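Jirow
10/9/25
My sourdough starter smells like nail polish, and I do fuss over it so! Toss it?

Lama Awad
Oh, please don't – it's only hungry. Feed it twice a day and it'll sweeten up.

Pollavura
I'd disagree a little, dear. Twice a day wastes flour. Mine gets 60 grams every morning and has been happy since June.

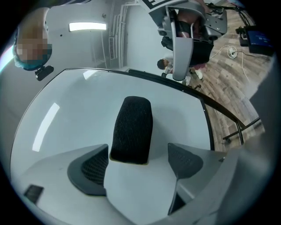 Jirow
Can I keep it in the fridge between bakes?

Lama Awad
Once it smells pleasant again, sure, with a feeding every week.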